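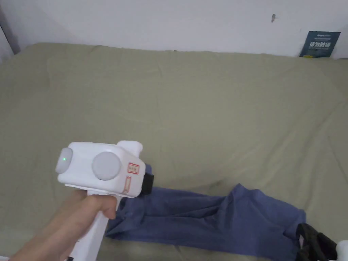

*A hand-held gripper in use over a blue garment at the bedside station during the open day in Otville.*

# Otville Training Center Opens Its Doors for Household Robotics Day

**OTVILLE, December 2022** – The Otville Training Center welcomed 82 visitors to its first open day on household robotics, held in the center's east building. Guests included students and teachers from the vocational program, home care workers, local employers, and residents of the surrounding district. The event was organized jointly with Sibiya, the company that has rented four rooms in the east building since February.

The purpose of the open day was to show how everyday household work is recorded so that it can later be used to teach robots. Sibiya staff presented Tetel, the company's program for cloth handling, and explained how a person working with a hand-held gripper can provide the examples from which a machine learns. Each demonstration was followed by a period for questions, and visitors who wished to try the equipment were given time to do so under supervision.

Director Yolandi Jacobs opened the program with a short address in the main hall. She thanked the teaching staff for adjusting the class schedule and noted that many students had walked past the rooms for months without knowing what was done in them.

"Our students will enter workplaces where automation is part of the day," Ms. Jacobs said. "We want them to meet the people who build these systems, to hold the tools, and to ask direct questions about what the work involves."

**Demonstrations in furnished rooms**

Visitors were divided into groups and taken through the rooms in turn. One room is set up for kitchen tasks, one for tidying and storage, and one as a bedroom, where garments are handled on a large bed covered with a green sheet. The fourth room is used for reviewing recordings and was open for part of the afternoon.

The bedroom station drew the longest lines. Marcela Kollár, who leads the Tetel program, explained that clothing remains among the more difficult subjects in household robotics. A cup or a box keeps its shape when it is picked up, while a garment changes shape with every movement. For this reason, she said, the program requires a large number of recordings of the same simple actions: picking up an item, spreading it out, folding it, and setting it aside.

"A person does this without thinking about it," Ms. Kollár told one group. "When you do it with a gripper instead of your fingers, you begin to notice how many small decisions there are. Where do you take hold? How far do you lift before you put it down again?"

The grippers shown at the open day are held by a long handle and are operated by the person carrying out the task. Ms. Kollár advised those trying the tool to work slowly and to keep the jaw close to the cloth before taking hold. Trousers and long-sleeved shirts were provided for practice, along with a number of towels for those who preferred to begin with something flat.

To date, the team in Otville has completed 1,453 recordings of garment handling. These are checked by a second member of staff before they are accepted – a step that, according to Ms. Kollár, takes up a considerable part of the working week. Recordings in which the task was left unfinished are kept in a separate collection and are also studied.

**Questions from visitors**

In the tidying room, Riaan Xaba, operations manager at Sibiya, answered questions about employment and training. He stated that the company currently employs 11 people in Otville and that no technical background is required for recording work. New staff complete a training period of 2 weeks, during which they practice each type of task and learn how to care for the equipment.

Several home care workers asked when such machines might be found in private homes. Mr. Xaba replied that the company does not offer a household product at this time and would not give a date. He said that the work in Otville is concerned with basic skills and that safety testing for use around older people would be a separate matter.

Other visitors asked about privacy. Mr. Xaba explained that all recordings at the site are made in the rented rooms by employees who have given written consent, and that no recordings were kept from the visitors' practice sessions.

Gert Potgieter, who teaches building maintenance at the center, brought his second-year class. His students were most interested in the repair and upkeep of the grippers, and he has asked Sibiya to provide a worn unit for use in the workshop. The company has agreed to the request in principle.

**Further cooperation**

The afternoon closed with a discussion in the main hall, led by Teodoro Salcedo, head of continuing education. Mr. Salcedo presented plans for an evening course titled "Working Alongside Automation," which is intended for adults already in employment. The course will include one session in the Sibiya rooms and will be open to participants from outside the district. Enrollment details will be posted on the center's notice board and mailed to nearly 700 households in Otville and neighboring Prullik.

Ms. Jacobs confirmed that the center and Sibiya intend to hold a second open day next year. Teachers who wish to arrange a class visit before then may apply in writing to the continuing education office, stating the size of the group and the age of the students. Visits are limited to one group at a time, and participants under 16 must be accompanied by a teacher or guardian.

Printed copies of the program and of the introductory talk on cloth handling are available at the front desk of the east building during regular office hours.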